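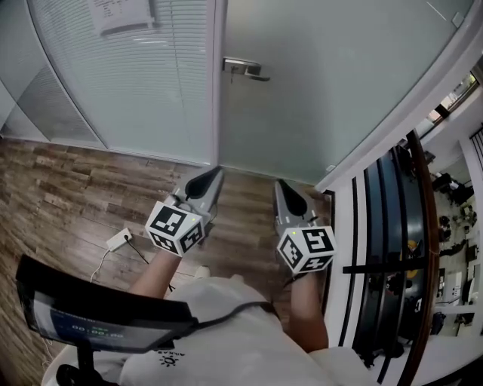 A pair of hand-held grippers with marker cubes, seen from the wearer's side.

I have taught robots two ways. For most of last year I did it by remote control, sitting at a desk with a pair of controllers and moving an arm across the room. Now I mostly do it with grippers I hold in my own hands, with no arm attached. I think the second way is better for most jobs, and I think the people who buy these systems should ask about it before they sign for a room full of arms.

Remote control sounds like the obvious choice. The robot does the motion, so whatever gets recorded is something the robot can do. That is a real advantage and I don't want to wave it away. But you can't feel much through a controller, and there is a small lag, and after an hour you start doing everything slowly. The robot learns slow. We had 300 demonstrations of putting a lid on a box, and in nearly all of them the arm stopped dead above the box before it came down. That was us, squinting at a screen.

With a gripper in each hand you close the lid the way you close a lid. You feel it catch. The cubes with the black and white patterns let the software work out where each gripper is, and you get on with it. A new person can be useful by lunch. Lyle Pettigrew, who trained me at Ollesport, used to say up to 100 good takes was a fair day on the remote setup. I pass that most days now before my shoulders complain.

There are problems. People reach in ways an arm can't, and those takes get thrown out later. If you turn a cube away from the camera you lose track of it. Your arms get tired, and tired takes are sloppy takes. I would cap a session at two hours, and I would pay for the breaks.

I also think we chase the count too much. Somebody asks for 1,000 takes because it is a round number, and the last few hundred are the same motion from the same chair. Give me seven people with different habits over one person with a quota.

Keep one arm around for checking. Do the teaching by hand.

Last updated: 02/03/2023

Comments (3)

Sarla Sengar
Agree on the lag. Disagree on keeping only one arm. What do you do when it's down for a week?

Costel Mladenović
We throw out a lot more hand takes than you seem to. Wrist angles mostly. Would like to see your numbers.

Lanying Hao
Two hours is too long. My limit is 45 minutes and then I switch hands with someone.

We use cookies to remember your settings and count visits. Accept | Manage choices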